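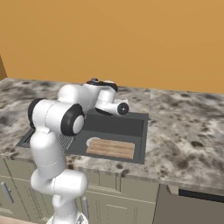
Keeping a Kitchen Sink Fresh (Without Spending Much)

I grew up in a house where the sink got scrubbed every night before anybody was allowed to watch TV, and I swore I would never live like that. Well, guess who scrubs hers every night now! It takes me less time than making a cup of tea, and the kitchen smells so much better in the morning.

I've had three kinds of sink over the years, so these are the things I keep coming back to.

The nightly wipe

Dish soap, a soft sponge, warm water. Go around the sides first, then the bottom, then the rim, then whatever gunk is hiding around the base of the faucet. Rinse it all down and dry it with the dish towel that's headed for the wash anyway. Drying is the step everyone skips (me too, for years) and it makes the biggest difference if your water is hard. Ours in Povell is terrible – you can practically chew it.

Dark sinks and the chalky film

When we moved to the Oler Street apartment I inherited a black composite sink and thought it was ruined. It had this cloudy gray bloom all over the bottom. My neighbor Luana Bastos took one look and told me it was only limescale. Half white vinegar, half water, on paper towels laid flat over the bad spots. Leave them for 20 minutes, then rub in small circles with a non-scratch pad and rinse really well. I had to do mine twice. Check what your sink's maker says about vinegar before you start, and don't let it drip onto the counter if you have natural stone, it can leave dull marks that won't wipe off.

And never, ever mix vinegar with bleach. Don't use one right after the other, either.

Some people rub a little mineral oil into a dark sink when it's dry. It does look gorgeous for a few days! I do it when my mother-in-law is coming.

Smelly drains

Nine times out of ten it's the strainer or the underside of the rubber flap on the disposal. Switch the disposal off at the breaker, fold the flap back and go at it with an old toothbrush. You will be disgusted. After that I pour in half a cup of baking soda, wait a bit, and flush with plenty of hot tap water. I used to throw lemon peels down there too, until a stringy bit got stuck and the plumber from Chávez charged me 60 dollars to pull it out. Now the peels go in the compost.

If water is draining slowly, try a plunger before you buy anything in a bottle. Stuff a wet rag in the overflow hole if you have one, or you'll just push air around.

Sponges

Mine get swapped out every week or so, and the old one moves down to bathroom duty with a corner snipped off so I know which is which. Stand them on edge to dry. I have a little wire holder from Kindarley that cost 11 dollars and has outlived two dish racks.

The seam behind the sink

Crumbs and water love the line where the counter meets the wall. Run a dry cloth along it when you do the nightly wipe. If the caulk has gone black and a good scrub won't shift it, cut it out and redo it – a tube of kitchen and bath silicone is cheap, and painter's tape on both sides keeps the line neat. Pull the tape while the silicone is still wet. I forgot once and had to start over, with a few words I won't repeat on here.

Next up is the oven door, once I work out how to get the grease from between the two panes of glass. If you've managed it on yours, please leave me a comment!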